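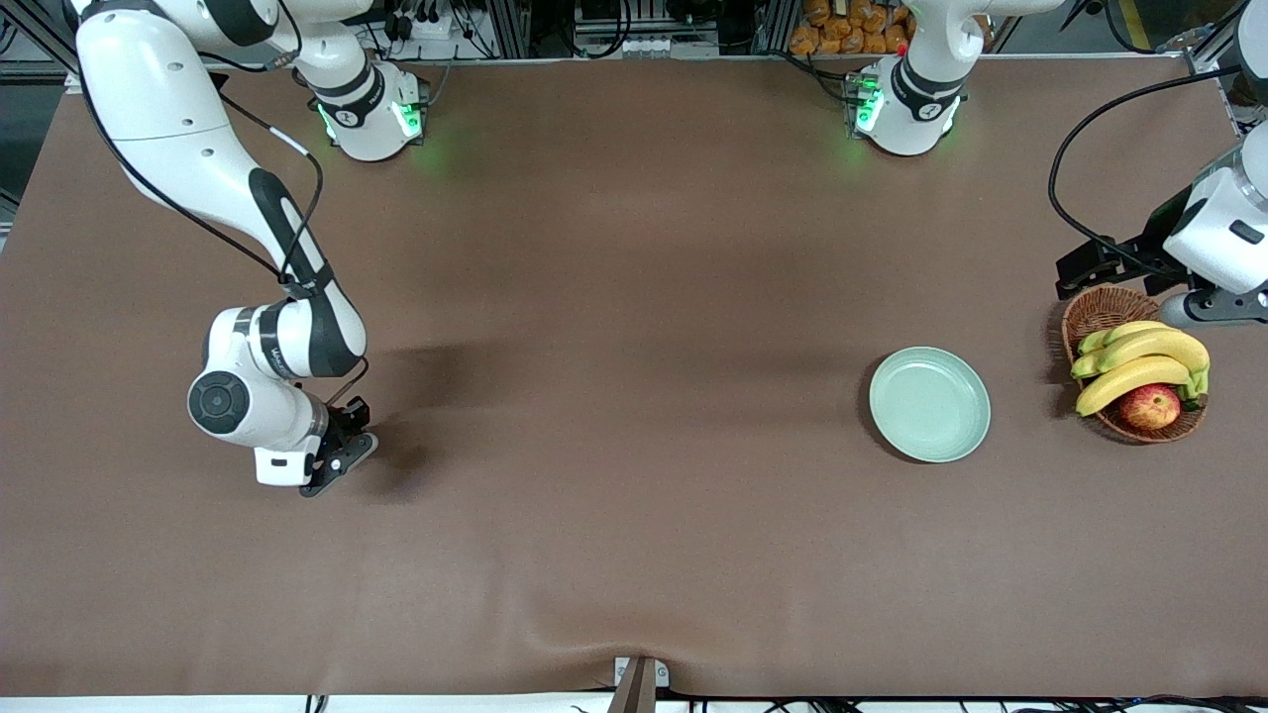
## Rennie two-arm recording kit, after one month of use

I bought the Rennie kit from Fisix in July, to gather demonstrations for a policy we train at our small laboratory in Plarklow. Before that we used one arm and a joystick, and the examples were so jerky that the model learned mainly the jerks. So my expectations were not high, but I wanted two arms and I wanted them soon.

The kit contains the hand controllers, the recording software and a small box which keeps the clocks together. The arms you must have already. It took me 2 days to install it, and one of these days was lost on a driver that the manual mentions only in the appendix.

**Recording.** You hold one controller in each hand, press the pedal, do the task, press the pedal again. Our first task was fruit and a plate: take a banana or an apple from the wicker basket and put it on the plate. After 10 minutes I could do it without thinking of my wrists. The movement is smooth and the gripper follows the finger well, also when you close it slowly. With a round apple this matters very much, and a cheap trigger which knows only open and closed will push the apple away.

What I like most is the delete button. If an episode is bad, you press it with your thumb and the episode is gone before you forget which one it was. In our old system I wrote the bad numbers on paper and later could not read them.

**The software.** It is plain, and I mean this as praise. Each episode gets a name, a length and a free line for notes. The export to our training format worked at the first attempt. The search is weak, however. When we passed 2000 episodes, the list needed a long time to open, and you cannot filter by operator, only by task. I wrote to Fisix and they answered politely that it is planned.

**What is not good.** The pedal cable is too short for a person who wants to stand. The controllers become heavy after lunch, so I would not ask anybody to record the whole day — we change the operator often. Also the zero position of the left controller moves a little after some hours, and you must calibrate again. There is no warning for it. I noticed only when the fruit began to land near the rim of the plate.

**Compared with Parnivach.** I tried the Parnivach set for a short time before buying. Its controllers are lighter and it looks nicer, but it throws away the pauses between movements and you cannot switch this off. For us the pauses are part of the example.

One advice for the buyers: choose a plain cloth for the table and keep the same one for the whole set. We changed ours in the middle and had to record a part again, for which I cannot blame Rennie.

I give it 8 out of 10. With a longer pedal cable and a proper filter it would be 9.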